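February 17, 2005

So the Goodwin runners are finally coming back! The little shop in Dakumville confirmed it this morning, and I've been grinning into my coffee ever since. Same cream suede, same gum sole, and a new forest green colour that I want very badly.

My first pair came from the Jedville outlet one July, marked down to 30 dollars with one lace missing. I wore them until the heel split, then glued the heel and kept going (not my proudest look, but they were so comfy!).
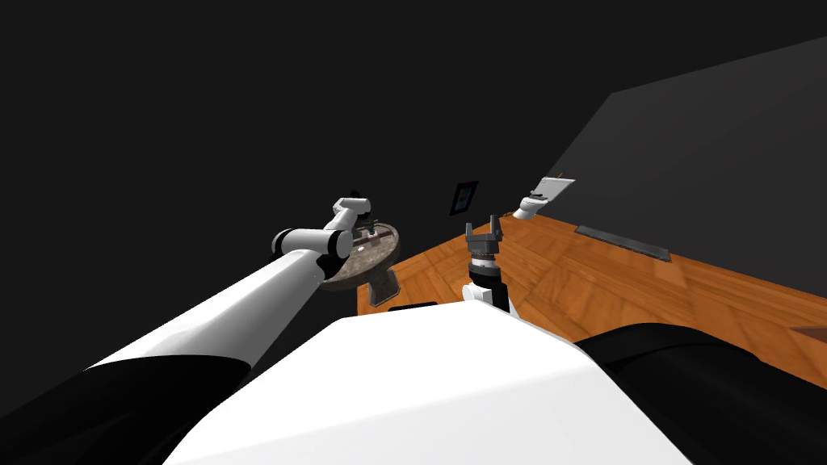 Nendby wrote in the comments last time that the originals ran narrow, and that anyone with wide feet should go up half a size or wait for the canvas ones. Good tip, and I'll be trying both on before I hand over any money.

The shop is getting up to 15 pairs to start with, mostly in the middle sizes. I'm a size 9, so I'm bound to have competition. No phone orders either, you have to turn up.
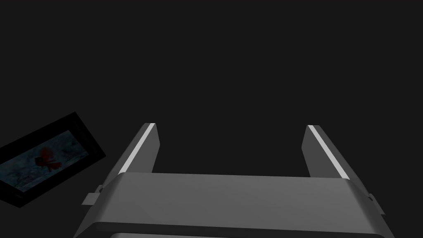 If the green is gone by the time I get to the counter I'll happily take the cream, and a can of suede spray to go with it. Mum reckons I've got enough shoes already. She hasn't seen the back of the wardrobe. I'll post again once I've worn them to work for a week and know how the soles hold up on the hill.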